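26 June 2022
Gripper budget, second pass

Went through the numbers again with Idris before the order window closes. We have 3000 for the rest of the year on the handheld gripper line. Sukirar quotes 1000 for a second complete unit, fingers and mount included. Jotari is cheaper per unit but sells the fingers separately, and the lead time runs into August. Shireen wants the Jotari quote redone with fingers before we compare them.

Spare fingers are the part I would not cut. The pair on the current unit takes all the side load on thin-walled items, and we have no replacements on the shelf. Proposal is one Sukirar unit, spare finger pairs for both, and around 1000 held back for consumables and repairs. Mabli thinks the holdback is too large. I would leave it until we know what the finger pads cost to redo.

Consumables so far have been booked under general lab supplies. They need their own line. Disposable cups are the main item, then wipes and bags. Cups come in sleeves of 20 from Ostden. Clear only – the wrist camera view down into the cup is what we are checking, and the opaque ones are no use for that.

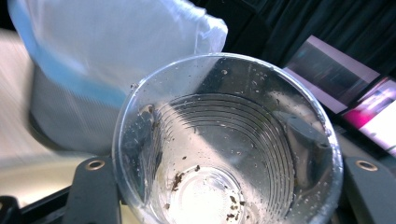
Clear cup between the fingers. Droplets on the wall, brown debris near the base.

Open question is whether cups get reused between runs or go straight in the bin. Residue and droplets change the look of the interior from one run to the next, so if we reuse, we need a rinse and dry step and somewhere to put a drying rack. If we bin them, the consumables line goes up. Oksana to work out both for a full month. I lean toward binning.

Inserts: check thread size on the finger inserts before ordering anything that bolts to them. Sayce drawing does not give it. Glenys has the thread gauge.

Not in this round: new displays, second bench. Move both to the next request.

To do
– Jotari quote with fingers (Shireen)
– cup cost, reuse vs bin (Oksana)
– thread size (me)
– new cost code for consumables (Idris)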